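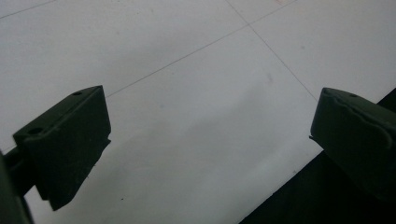 pelemano_office
Customer, office administrator
Status: Waiting for support
Product: Ziltden Invoicing
Subject: Invoice PDF arrives with wrong decimal sign after import from Filali

Good morning,

I write again about the invoices for our tile shop, Pelemano. I already sent a message by the chat window, but it closed and I did not receive a ticket number, so I put everything in one place now.

We keep our stock in Filali and every Thursday we import the list into Ziltden. Since the November update the quantity of square meters is read wrong. In our file the value is 3,4 and on the invoice it becomes 34. The unit price is correct. The customer's total is then ten times too big, and one customer has already called us with a quite angry voice.

What I tried until now:

Changed the regional format in Settings, Company, Numbers from "comma" to "period" and back. Saved both times. No difference.

Opened the CSV in a text editor to see if the file itself is bad. It is not bad, the comma is there and the value is inside quotation marks.

Imported a small file with only 2 lines. The first line was correct and the second was wrong. This I do not understand. Both lines were written in the same way, only the second product has the letter "m" with the small 2 in the unit column.

Changed the unit to "sqm" in this small file and imported again. Now both lines are correct.

So I believe the problem is the unit sign and not the comma, but your help page speaks only about the comma. We have 110 products with this sign and I would prefer not to change them by hand, also because the sign is printed on our price labels from Filali.

Browser: I tried two different ones, same result. Other computer: same result. My user has administrator rights.

Questions for you, please:

Is it possible to map the unit during the import, as it is possible for the tax code?
If I correct the invoices which are already sent, do they keep the same number, or must I make a credit note for each one?

Update, 4:20 p.m.
Your colleague asked by email for the import log. I attached it to my reply. The log says "completed without warnings" for the wrong file also. I have stopped the automatic import for the moment and we write the invoices by hand, which takes nearly the whole afternoon.

Please do not close the ticket if I am slow to answer, I am in the office only in the morning tomorrow.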